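Last updated: Sep 25, 2026

Search this blog Go

Budget for the second arm

I have been putting off the equipment list since February, so I sat down with it this week. The total for the year is 4,000 pounds and it has to cover everything, including the parts I forgot last time.

The arm itself is settled. I am getting another one from Clokia, the same model as before, because I already have the spares and know how it fails. The gripper is where I went back and forth. Fodine want 710 for theirs with the wrist camera fitted. Tondport sell one for 500 without a camera, and by the time I had added a camera, a bracket and a longer cable there was very little in it. I have gone with Fodine.

Fingers wear out, so I have put down 84 for a spare pair. Last year I left that line blank and regretted it.

I would still like a second fixed camera. Zulu have quoted but they won't hold the price, and the delivery charge is steep. It can wait until the arm is paid for.

Bowls, plates and spoons come out of the housekeeping money and I am not listing them.

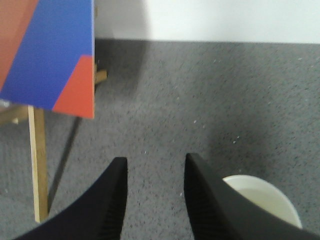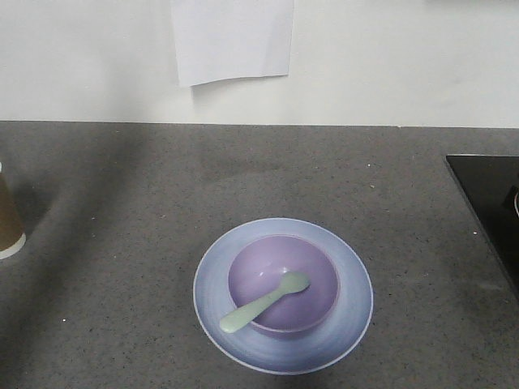
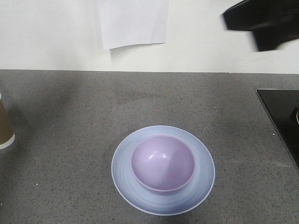
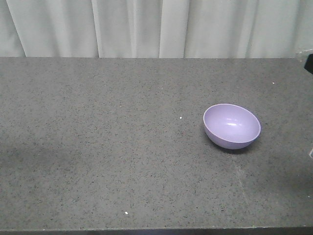

Wrist camera first, then three from the fixed cameras.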